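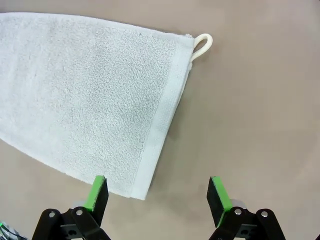

Teaching the arm by hand: your questions

I get asked the same things nearly every time I show someone how we teach Tullia, our towel-folding arm, so I've put the answers in one place. I've been doing this since February and I still get it wrong some mornings, so take heart! – Marisol Cabrera

Do I need to know how to program?

Nope. You hold the controller, you move your hand, the arm copies you. I came from a hotel laundry and had never written a line of code. If you can steam a shirt without burning it you've got the patience for this.

What's the difference between guiding by hand and using the controller?

Guiding by hand means you grab the arm itself and push it where you want it. It's lovely for big, slow moves, but your sleeves end up in the wrist camera's view, and then the robot learns about your sleeves. For cloth I always use the controller.

Why do I have to look at the wrist view and not the table?

The wrist view is what the robot learns from. If you're peeking over the top and grabbing a corner the camera can't see, it has no chance of doing the same later. Keep the corner between the two fingers on the screen and come in with them open. Abla Hijazi taught me to sit with my back to the table, which felt daft for a day and then didn't.

White towels on a pale table – doesn't that confuse it?

Less than you'd think. The woven band at the end of a towel looks quite different from the loopy part, and there's usually a bit of shadow beside the hem to go by. Hanging loops are handy for telling which corner is which, but please don't pick the towel up by one.

How many goes does it need?

For a single fold I aim for 700 good recordings. The full stack of folds took us 2,000, shared between 3 of us (and a lot of tea).

I fumbled a grab. Should I start again?

If you dropped it and picked it up cleanly, keep it, those are useful. If you sat there wondering what to do, bin it. Long pauses teach the arm to pause.

How long is a session?

I stop after 14 minutes and have a stretch. Tamer Twal can go for longer but his folds get wonky.

The fingers feel slow to close. Is it broken?

Probably not, there's a small delay between your squeeze and theirs. Squeeze, wait, then lift. If it's still sluggish after a restart, leave a note for Liudmyla Dmytriv and use the other station.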